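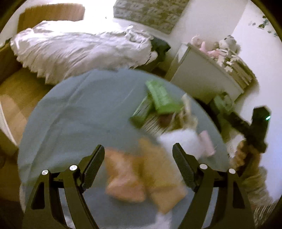 Pallavi Sandhu
3 min read

1/ I moved to Reldale in June and kept a record of what the move cost me. A few people asked for it, so I'm posting it as a thread. One person, one-bedroom apartment, coming from Gadov.

2/ The truck was the biggest bill. I got 2 quotes. Wiegand wanted $2,776 for a full-service move. Cisport wanted less but charged extra for stairs, and my old place was on the third floor. I said no to both and rented a truck.

3/ Truck rental, fuel and mileage came to $800. The drive is 363 miles. Mileage was listed on a separate page of the contract from the daily rate, so read the whole contract before you sign.

4/ Boxes: I got most of mine free from a liquor store. They are small and strong, good for books and dishes. Ask in the morning, right after they unpack a delivery. By the afternoon they have usually been flattened.

5/ Pack the kitchen last but start on the pantry early. I stopped buying groceries three weeks out and ate what I had. There was a lot of rice. I still threw out spices I had moved once before and never opened.

6/ Set up mail forwarding a couple of weeks ahead. I did it the day before and my insurance card went to the old address. The new tenant was nice about it.

7/ Utilities: call the electric company in the new town before you call anyone else. Mine needed a copy of the lease and it took four business days to process. Internet took longer than that.

8/ Small loose things went in last. I put a bedroom table to use for this, one spot for everything that didn't have a box yet, and cleared it the night before.
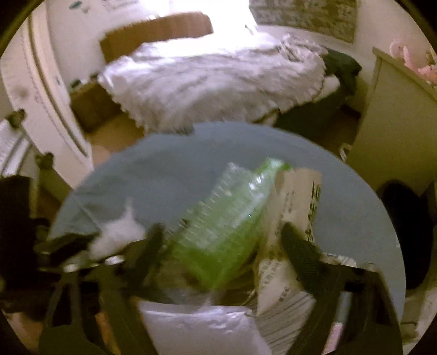 9/ Things I paid for and would pay for again: a hand truck, the thick moving blankets, a second roll of good tape. The cheap tape split every time I pulled it.

10/ Things I would skip: wardrobe boxes. Clothes can stay on the hangers inside a trash bag with a hole in the bottom. It looks bad and works fine.

11/ Deposit: I took photos of every room after cleaning, including inside the oven and the closets. The landlord tried to charge me for carpet. I sent the photos and the charge was dropped. The check came a month later.

12/ If you have moved between the same two towns, I'd like to know what you paid for the truck. Mine was a weekday rental and I'm curious what weekends run.

48 shares · 31 comments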